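Gukari Open Lab – Frequently Asked Questions

What is the open lab?
Twice a year, in March and September, we open our robot hall to anyone who wants to come in and look. You get 90 minutes with the people who build and run the machines, and you can ask them anything!

What will I see?
The kitchen table demonstration is the one people talk about on the way out. The robot works over a big tabletop set with ordinary household things: a cutting board, a knife, lemons, a bowl, a folded cloth, a plate on a tray. Visitors often ask why we don't use neat plastic blocks. We love the real stuff – a lemon rolls, a cloth sags, and no two limes are quite the same shape.

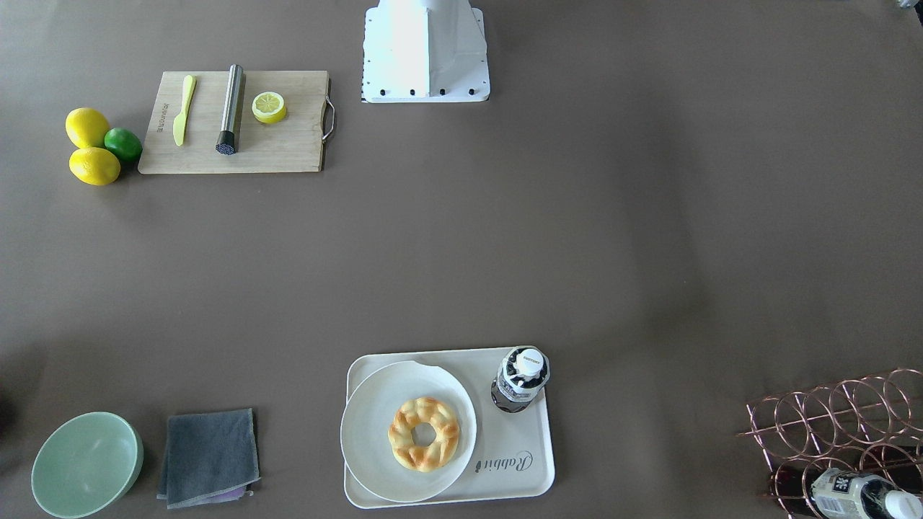 The table gets set up again between runs, and things rarely go back in exactly the same spots. If you stay for two runs you'll notice the robot going about the second one a little differently. Mirsad Halilović, our demo lead, will happily tell you how it picks where to grip (bring a notebook, he gets going).

Does it ever drop things?
Yes, and we don't stop the demo when it does. Some of the best questions we've had came right after a dropped lemon.

Can I pick the task?
On the late afternoon tour, yes. Mirsad takes requests from the group and tries as many as time allows. Nothing with open flame, please.

Can children come?
Absolutely, ages six and up, with an adult. Everyone stays behind the yellow line while the arms are moving, grown-ups too.

Do I need to know anything about robots?
Not a thing. If you do write code, ask for the Mivlow desk, where you can see the planning software running live and poke at the settings.

How do I book?
Tickets are free, but you need one. We had 386 visitors last September and the morning tours filled first. Sign up at the front desk or through the visits page.

Where do I go?
Use the Duda Street entrance, not the loading dock. The hall is on the ground floor with step-free access all the way in.

Can I take pictures?
Please do! Just switch off your flash near the table, as it bothers the cameras.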